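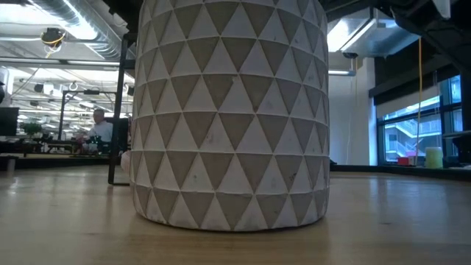
One respondent at the Nultham office wrote that the planters were the only things in the room she would miss if the lease ended, and that she steered by them: left at the tall one for the printers, right for the kitchen. Four others at the same office gave directions in much the same way. We had not asked about planters. The question was an open one about finding a free desk, and the answers led us to add a short set of items on fixed objects to the second round of the survey, which we report in this section.

Figure 4. A relief-patterned planter on a wooden tabletop, Nultham office. Raised off-white triangles alternate with recessed tan ones in stacked bands.

4.2 Large planters as landmarks

Open-plan rooms give their users few edges to work with. In the three offices studied here (Nultham, Hirport and Østergaard) desks are not assigned, and screens and chairs move from one week to the next. The objects that stay put are either part of the building, such as columns and doors, or too heavy to be shifted without help. Planters fall into the second group. At Nultham they stand on tables as well as on the floor, and the ones on tables were named more often in the written answers than the ones on the floor, although there are fewer of them.

We think surface matters here as well as size. The planter in Figure 4 has a matt, slightly rough finish that looks like concrete, and its pattern of interlocking triangles runs round the body in a zigzag. On a curved wall the triangles narrow towards the sides, so the object reads as round even when only part of it is in view. The smooth planters at Hirport, which are plain grey and of similar height, were mentioned by far fewer people. Where they were mentioned it was by position ('the pot near the lifts') and hardly ever by look. Respondents at Nultham used words for the surface itself: 'the zigzag one', 'the triangles', 'the bumpy pot'. One person called it 'the pineapple', and colleagues on the same team knew what was meant.

Colour contrast in the Nultham pattern is low. Off-white against tan is not a strong pairing, and we had expected the pattern to be lost at a distance. The walking interviews suggest that it does fade, but that the relief still shows when light falls from one side. In the late afternoon, participants picked the planter out from the far end of the room sooner than they did at midday. We did not measure light levels and cannot say more than this.

Wear was raised too, mostly by people who sit close by. A pale, rough surface marks easily, and small specks and scuffs can be seen on the planter in the figure. Two participants disliked this and said the planter ought to be wiped down or repainted. Others had not noticed until they were asked to stand next to it. Raised points seem likely to take more knocks than a smooth wall would, but the Rulelent inventory we were given lists items by location and date only, and has nothing on condition. The inventory was last updated in March and puts two of the planters in a meeting room that has since been taken out.

The tables need a word. A tall planter takes up space that could be worked at, and at Hirport this was the main reason given for keeping planters on the floor. At Nultham the complaint was rare. People treated the planter end of a table as a place to leave things – post, cups, a borrowed charger – and sat at the other end. Several said they liked having something solid beside them in a large room, and two chose their seat for that reason. The tables are a light honey colour with a slight gloss, close enough in tone to the planter that the two were sometimes spoken of as one piece of furniture. A participant who joined the firm during the study believed that the planter was fixed to the table. It is not.

Østergaard differs from both. Its planters are low troughs set in rows between the desks, and participants used them as boundaries. No one there gave a direction by naming a single trough. When pressed, they counted rows, or fell back on the windows.

The findings have clear limits. The three offices differ in size, layout and length of occupation, and the patterned planters are found in only one of them, so the effect of pattern cannot be separated from the effect of standing on a table. A fairer test would place the same planter in all three rooms, on the floor and on a table, and repeat the walking interviews after 7 weeks. We return to this in section 6. Plants themselves received little comment at any of the sites, and are left out of the coding scheme described next.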